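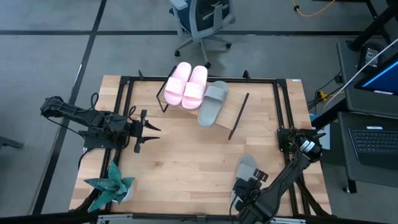

Entryway and Mudroom Safety Check
Stukden Apartments, Building 4
Date: 3 Jun 2018
Checked by: Lilibeth Umali
Unit: 351

Front door opens all the way without hitting furniture: OK

Door closer: Needs work. Shuts too fast in the last few inches. Turn the lower screw and test again.

Deadbolt turns from inside without a key: OK

Threshold strip: Loose at the hinge side. Two screws missing. Hnat Kushnir has the right size in the shop.

Floor mat lies flat, rubber backing in good shape: Replace. One corner curls up and catches the door.

Walking path at least 36 inches wide: OK after the tenant moved the stroller.

Shoes kept off the floor: OK. Low rack by the closet, does not rock when pushed.

Coat hooks: One pulled out of the drywall. Patch the hole and move the hook over to a stud.

Tall furniture anchored to wall: No. Bookcase next to the closet has no strap. Tenant was given a strap kit and asked for help putting it up.

Ceiling light and switch: OK. Bulb is within the rating on the fixture.

Outlet by the door: Cover plate cracked. Replace. No scorch marks, tester reads correct.

Smoke alarm in hall: Chirping. New battery put in during the visit, test button works. Unit was last tested in March.

Closet: Paint cans stored next to the water heater door. Tenant moved them to the storage cage while I was there.

Stairs outside unit, handrail: Tight on both sides. Tread nosing worn on the fourth step from the top, same as last time. Still waiting on the quote from Antoniuk.

Other comments: Unit 331 across the hall had a bike chained to the railing. Left a note. Salamatu Bashir will follow up with the tenant.

Items open: door closer, threshold, mat, coat hook, bookcase strap, outlet cover, stair nosing.

Recheck within 13 days. Copy to Zoriana Panasiuk in the office.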